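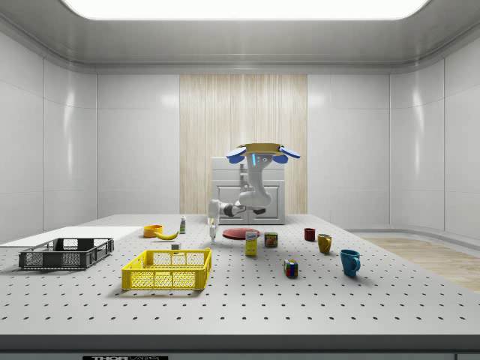 Gunvor Brekke asked me last week why the club spends a whole term in simulation when the school owns a perfectly good arm. Fair question, so I'll start there.

Slide 1. Three reasons: cost, queueing, breakages. We have 2 arms between 31 students. In the sim everyone gets a turn on the same night.

Slide 2. The task. Clear the table. Banana, mugs, bottles, the cube, the box and the can, with a grey crate and a yellow crate to sort into. Students write the sorting rule themselves. Most start with colour and change their minds by the second meeting.

Pause here, ask the room which item they would pick up first.

Slide 3. Numbers. The Renby team logged 2,560 simulated attempts by the end of term. 1,090 finished with the item in the correct crate. Mention that the mugs were the worst – handles.

Slide 4. What went wrong. Davina Forsyth's group had the bowl tipping for a fortnight. The friction value was off by a factor of ten. Don't go into the maths unless someone asks.

Slide 5. Marking. Logbook is worth more than the success rate. Show the page with the crossed-out plan.

Slide 6. Next term. Real arm from October, one mug and one crate to begin with. Parents need to return the workshop form before then. Spare copies are on the table by the door.

Questions – ten minutes, then pack up the projector.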